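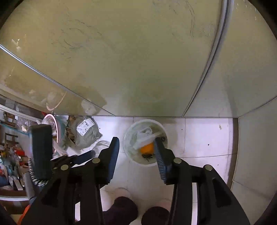

One customer wrote to tell us that she had gone through bin after bin with lids and pedals and swinging flaps before coming back to a plain round one, and could we please never stop making it. We have no plans to! The Hidel has been in the Bromard catalog longer than almost anything else we sell, and apart from a small change to the rim it's the same friendly little bin it always was.

Hidel Round Bin, White
By Bromard

The Hidel is an open bin for the small, everyday trash that piles up in a home: tissues, cotton balls, the cardboard tube from the paper roll, tea bags, fruit peel. It is round, so you can push it into a corner or stand it against a wall and never have to think about which way it faces. The white goes with most tile and most paint, and it stays quiet in a room where there is already plenty to look at.

We make it without a lid on purpose. A lid is one more thing to wipe, and when your hands are full of peelings you want to be able to drop them in and get back to what you were doing. If you keep food scraps in yours (lots of our customers do, and so do we), we'd suggest emptying it every evening, and more often in hot weather. A sheet of newspaper folded into the bottom, under the bag, will catch the drips.

Sizes
The Hidel comes in three sizes. Small is meant for a desk or a vanity, Medium is the one most people pick for a bathroom, and Large does nicely beside a kitchen counter or at the end of a work table. If you're torn between Medium and Large, think about how often you really carry the trash out, and be truthful with yourself about it.

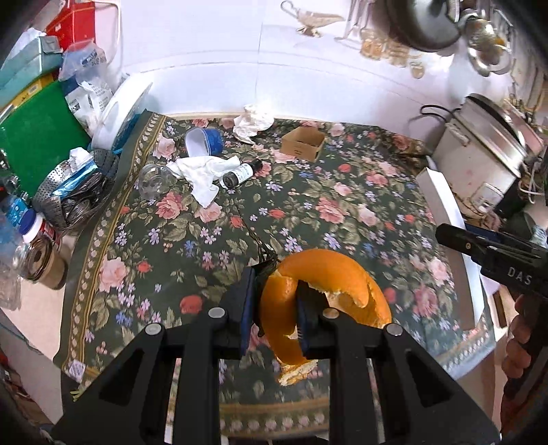 Orange peel over the flowered tablecloth.

Peel is what we get the most questions about, perhaps because citrus smells so lovely the first day and a good deal less so by the end of the week. Big curved pieces also take up more room than you'd expect. Tear them up or press them flat before they go in and the bag will last you longer. Coffee grounds do best wrapped in a bit of paper towel, and anything really wet, like melon rinds, should be left to drain in the sink first.

Bags
Any thin bag will do, including the ones you bring home from the grocery store. Leave enough at the top to fold over the rim, then run your thumb around the inside to let the trapped air out. If the bag still slides down, you have probably bought one too small. Our own Zasus liners come 30 to a roll and are cut for the Medium, though they can be coaxed onto the Small with a knot at the side.

Cleaning
Warm water, dish soap and a soft sponge. Please skip the scouring powder, which dulls the finish. Crumbs and grit do find their way under the bag, so shake the bin out over a newspaper before you rinse it, and let it dry upside down.

What's in the box
One Hidel bin in the size you chose
Two Zasus liners to get you started
A care card

Shipping and returns
Orders leave our Aydoğan Street warehouse within three business days. If the size turns out to be wrong for your room, write to us before you put the bin to use and we'll arrange an exchange. Matching Hidel soap dishes are sold separately and ship in the same carton when ordered together.

Page updated 25 January 2020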